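Feb 20, 2022

Adhesion again. Repeated the peel comparison on the Lamier primer because I didn't believe the October numbers and still don't, quite. Lucie Thibodeau had written "clear improvement" in the margin of the old sheet. Improvement over what? The control panels from that batch were cut from different stock and two of them had been wiped with acetone while the others got isopropyl. That alone could move the result more than the primer does.

So this time: same stock for everything, all of it cut by Min-kyu in one go, all of it wiped with isopropyl and left 20 minutes before coating. Half with Lamier, half bare. Hirell topcoat over both. Cured overnight at 40 C in the small oven, which I checked with a second thermometer after last time. The dial reads 2 degrees high. Nobody had noted that anywhere, so I've put tape on the door.

Primed strips pulled a bit harder than bare ones on average. The spread inside each group is wide enough that I wouldn't put money on it. Two primed strips let go early, and both had a dull patch near the clamped end. Could be handling. Could be the primer going on too thin at the edge — Grímur says the brush drags there and he's probably right, but he said the same about the old primer and it was the topcoat that time.

The data sheet claims the bond survives 1,000 cycles of damp and dry. Fine. What humidity, how long a cycle, on what substrate? I wrote to the supplier and got the data sheet back as the answer.

Sigrún wants to switch the Pullasstead job over to the primed system now. I said no, or at least not on this. We have one decent run and one bad one, and they happen to point the same way. The job can go out on the old system, which is dull and slow but we know how it fails. If she wants to overrule me that's her call, and I'd like it written here that I said so.

Another thing that bothers me: failure mode. We've been writing "adhesive" or "cohesive" by eye, and when Gunhild Kjærgaard and I sorted the same strips separately we disagreed on several of them. Mostly the ones with residue on both faces. Until there's a rule for mixed failures the column is close to useless. Her suggestion is to lay a clear grid over the strip and call it by which side has more squares. Crude but repeatable. Will try.

To do:
Rerun with sprayed primer, same stock if there's enough left.
Ask Yazdani for their own peel data, raw, no charts.
Dull patches under the microscope before anyone throws those strips out.
Label both faces of every strip this time. Pencil comes off, the paint pen doesn't.

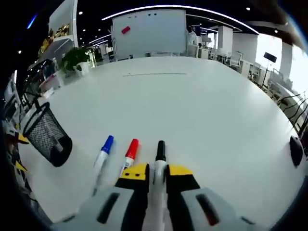
Also need to settle the pull speed. The old sheet doesn't give one, and Min-kyu remembers a slower setting than I do.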